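Hatley Robotics Club
Progress report to the Nelau fund, 2018-11-10

Your grant has now been turned into simulator time, 19 very tired students and one spreadsheet. The robot arm we plan to buy is still a line in that spreadsheet, so all work so far has been done in Soltora, our practice world, where breaking things is free.

The grasping program is called Bite. It was named in the first week and has tried to live up to it ever since.
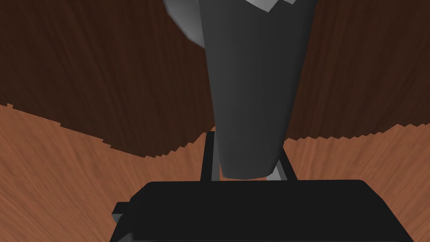 We promised you 1000 logged attempts by January. The log stands at 1035, so that box is checked early – though 903 of those used the old approach path and will have to be run again. We would rather you heard this from us than from the appendix.

Wrist view is now recorded on every run, and the students go through the recordings in pairs. 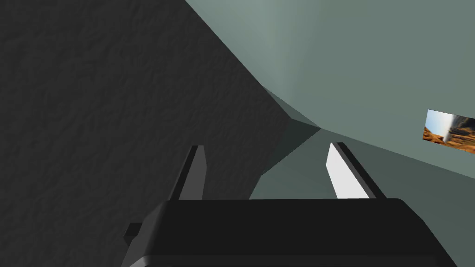

Nelau asked by email whether the 903 could still count toward the target, given that the simulator time had already been paid for. We said yes before the sentence was over. They will be listed on a separate line, marked "old path."

Still to do: rerun the old set, fix the logging of gripper width, and get a second quote for the arm.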